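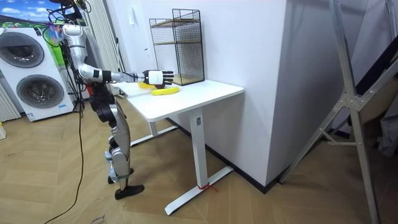 Premimik training cell, arm extended over the white table.

Premimik Humanoid Cell: Setup and Care

Sold and serviced by Dindmont. Part no. 361.

The Premimik cell is a full-height humanoid with a work table and a mesh rack for shelf tasks. Cables come down from overhead. Leave enough slack for the arms to reach the back of the table, and check it again any time the table is moved.

Setup

Place the table first, then the robot. Set the gap between the robot's hip and the table edge to 500 mm. Push the rack back to the wall and run the shelf check before loading any objects. Route the floor cable behind the feet and away from the operator's path.

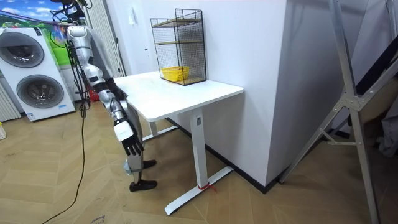
Start each shift with both arms at rest and the fingers relaxed. Run the hand routine from the Curnico control panel and listen for clicking in the knuckles. A finger that lags the others usually needs its tendon tension reset. The procedure is on page 139 of the service manual.

Monthly care

Wipe the shell panels with a dry cloth. Check the shoulder and hip screws for movement. Look over the cable bundle where it meets the upper body and replace any sleeve that has worn through. Do not tape over it.

Spare parts

Finger set, left or right
Palm housing
Cable sleeve, pack of 2
Foot pad

The February revision of the manual covers the new palm housing. For repairs, write to Ourania Papadakis at the Dindmont service desk and include the serial number.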